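Stories > Short Fiction > The Orange Bottles

Print | E-mail

My aunt Jovita Bautista left me her detergent. I know how that sounds! The apartment in Gondivport went to my cousin Jaxon, the piano went to Rhona Drummond from downstairs, and I got a phone call asking when I could pick up the soap.

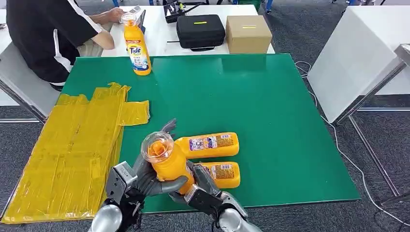

She used to buy it from a ship's cook named Alasdair Moncrieff, who came through every February and never had a receipt for anything. She swore it smelled better than ours (I couldn't tell, and I tried, nose right over the spout). Jaxon wanted to pour it all down the drain.

"It's soap," he said.

"It's my soap," I said, and that was that.

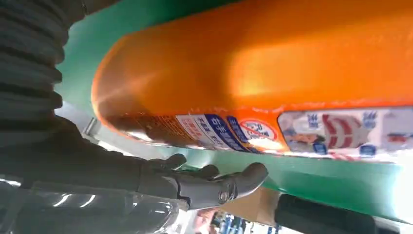
So I stood there in her old sewing room, reading the will again on my phone. Three lines down from the piano she'd written: "The bottles, to be opened in order." In order of what? Jaxon figured she meant size. Rhona thought it had to be the smell - she'd had a lot of coffee. 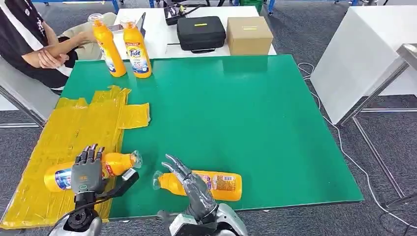

I called the lawyer, Andri Lehner, who told me very kindly that he didn't do laundry.

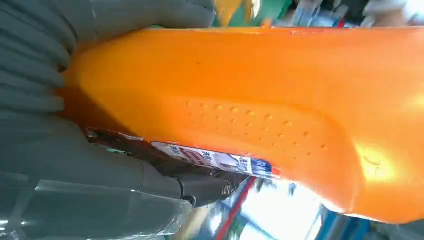

My aunt hid things her whole life. Birthday money in the flour, the spare key in a boot, once a roughly 1000-page novel in the oven. I ran my thumb over the plastic the way she used to, slowly, like she was petting a cat. Little round dimples ran along the side in loose rows, and I thought, oh, she would have loved those. She'd have told me they were a code. Jaxon said he'd go find a bucket, and I unscrewed the first cap.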